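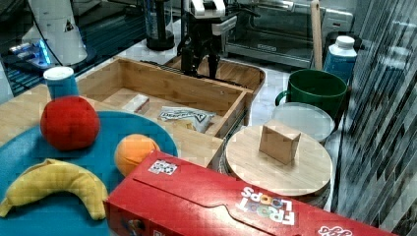
Poste cuisine, pince au-dessus du bac en bois. Paquet de Froot Loops au premier plan.

Automatisation aux résidences Clevon, site de Brurville : vos retours ?

bleu_de_chauffe
Bonjour à tous. Je bosse à l'office des résidences Clevon à Brurville, petits déjeuners et remise en ordre des cuisinettes. On est 17. Depuis novembre la direction prépare l'arrivée de bras robotisés pour « soulager les équipes », fournis par Zerkano. Je vous mets des vues prises sur la cuisine d'essai. On nous a projeté un diaporama le jeudi matin, on est ressortis sans savoir qui ferait quoi. Aucune fiche de poste modifiée, aucun planning. Quand j'ai demandé ce que devenaient les heures « soulagées », on m'a répondu qu'on en reparlerait. Ceux qui ont déjà connu ça, ça s'est passé comment ?

Mireille_R
Chez nous (hôtellerie aussi) le bras range très bien ce qu'on lui prépare. Le mot important, c'est prépare. Je passe derrière et devant. Avant j'avais un métier pénible mais complet, maintenant je redresse des boîtes. Et les fruits de ta photo, ils sont en peluche. J'attends de voir avec une pêche mûre.

kostia77
Pas d'accord avec le procès d'avance. Une tendinite à chaque épaule après neuf ans de plonge, moi j'aurais signé pour une machine. Les fruits en peluche, pour mettre au point une prise, je ne vois pas le scandale.

bleu_de_chauffe
Je n'ai rien contre les peluches. Je demande ce qu'on compte comme réussi. Le document de Zerkano parle de 476 essais, sans dire combien ont demandé qu'on intervienne à la main. Et voilà ce qu'on a côté poignet :
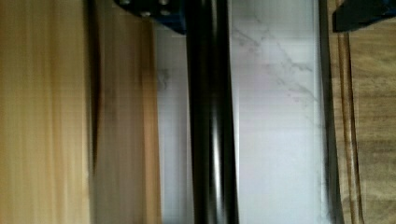
Vue au poignet. Bois à gauche, marbré blanc au milieu, et beaucoup de flou.

kostia77
Une image floue prise en mouvement, ça ne prouve rien. La machine a sûrement d'autres vues.

bleu_de_chauffe
Sûrement. Sauf qu'on nous parle de former deux collègues à relire ce genre d'images pour signaler les erreurs. Prime de 241 euros, une seule fois. Après, c'est « compris dans le poste ». J'ai la vue de dessus aussi, je la mets.

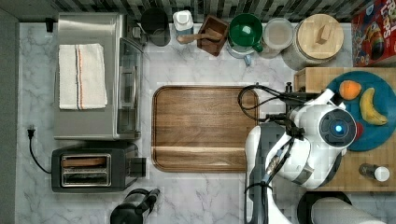 Efraín Chambi
Je suis délégué sur le site de Cheetham, même groupe, et je signe de mon nom parce que j'ai déjà écrit tout ça à la direction. La charge de travail ne disparaît pas, elle glisse vers l'installation du plan de travail, et cette partie n'est chiffrée dans aucun document que j'ai reçu. Regardez la dernière vue : les récipients alignés contre le carrelage, le torchon plié sur le four, le grand plateau vide au milieu. Une cuisinette rendue par un client à 11 heures ne ressemble pas à ça, vous le savez mieux que moi. Demandez par écrit qui met la pièce dans cet état, en combien de temps, et sur quelle ligne du planning.

Mireille_R
Et demandez aussi qui est responsable s'il y a de la casse. Chez nous c'était flou pendant des mois – la réponse a fini par être « la personne présente ».

kostia77
Là-dessus je vous suis, il faut l'écrire. Je maintiens que pour les gestes répétés c'est une bonne chose. Exigez les pauses et le choix des tâches au lieu de dire non à tout.

bleu_de_chauffe
Personne n'a dit non à tout ici. Merci Efraín, je reprends ta liste pour la réunion. Si quelqu'un a un modèle de courrier, je suis preneur.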